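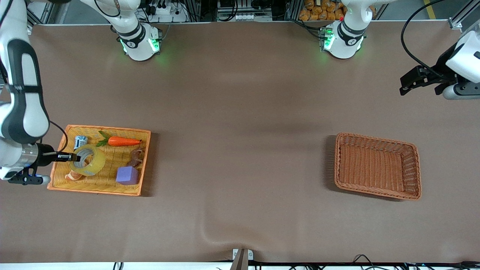 **Right arm drifts at the wrist after a few hours, left arm is fine**

**beril_t**

Good evening to all. I look after a two-arm cell in Sasville, and I need advice about the right arm.

The task is simple. Mixed objects go from the orange tray to the wicker basket: a tape roll, a foam cube, a toy carrot, a small can. In the morning everything is good. After lunch the right gripper comes to the tape roll too low, and the fingers push on the rim before they close. The left arm does not show this.

What I did already:

- zeroed both arms again, with the power off overnight
- changed the finger pads on the right gripper
- ran the calibration routine twice, result 269 and then 271 on the wrist joint (encoder counts, raw)

Two counts cannot be the problem, I think. Log line 621 is the first warning, "tracking error, joint 6", and after this it repeats until I stop the program.

Beril Tatlı

**lubo_m**

Hello Beril. Before you touch the calibration again, please look at the cable. On your right arm it makes a loop along the side of the links. If this loop is too short, it pulls the wrist when the arm reaches down and out. We had the same in Brodport and I lost two weeks with software.

Open the clip nearest the wrist, move the arm by hand to the lowest pick position, and close the clip there.

Ľubomír

**gantry_goose**

I don't agree. A tight cable would be wrong in the morning too. Drift that comes with hours is temperature. Log the joint 6 motor temp and plot it next to the error. My bet is the gearbox grease.

**lubo_m**

The cable jacket becomes softer when it is warm, and the clip can slide. So it can also come with hours. But yes, log the temperature, it costs nothing.

**hettiarachchi_fan**

Has anybody asked about the table? That brown sheet has a crease near the front, by the clamp. If the sheet creeps, the tray creeps with it and your heights are wrong. I would take the sheet off and screw a locating plate to the table.

**beril_t**

Thank you for the fast answers.

@hettiarachchi_fan The crease is far from the tray, and the tray height I measured, it did not change. I will pull the sheet flat again anyway. The plate I don't want, because the tray must be placed differently for each run.

@gantry_goose I logged it. Joint 6 goes up in the first hour and then it is flat, but the error starts much later. The arm has 2297 hours on it and the grease was never changed, so I don't say you are wrong.

@lubo_m The clip was moved down by the width of one finger. I have set it again in the low position and marked the place with a paint pen. One full afternoon without the warning.

**gantry_goose**

One afternoon is not a test. Change the grease as well.

**lubo_m**

If you change both now, you will never know which one it was. Leave the grease until December and check the paint mark every evening.

**beril_t**

I will do it like this, first the clip only. The grease kit is ordered from Lukinden. If the warning comes back before the kit arrives, I will post the log.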